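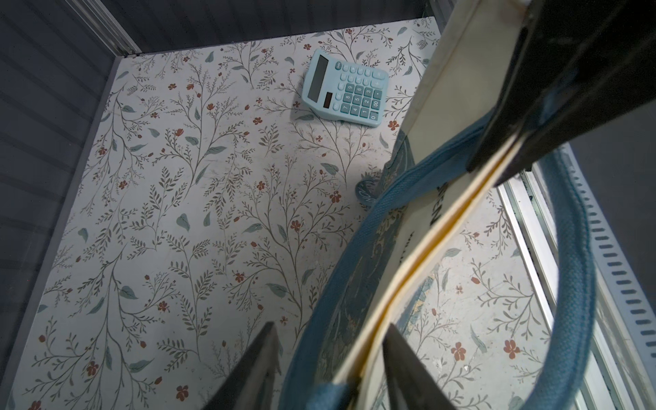

Light blue calculator on the leafy print

akness_attic wrote:
Hi all, I'm hoping to line my sewing room drawers with a print like this, the little rust-red flowers and muted teal leaves just make me happy! I saw one called Stosta, 166 inches to the roll, and I need 294. Two rolls, then?

venon22 wrote:
Two rolls gets you 332, so yes, and a bit over for mistakes (I always make a few). I do find a pattern this busy hard on the eyes, though. I'd go plain.

bermudez_blue wrote:
Oh, I disagree, venon22! The sprigs go every which way, so you can be sloppy with your seams. Pale prints do show scuffs, mine has plenty since February.

akness_attic wrote:
Scuffs I can live with, dear. Ordering two, and I want a blue calculator with a double-zero key now too.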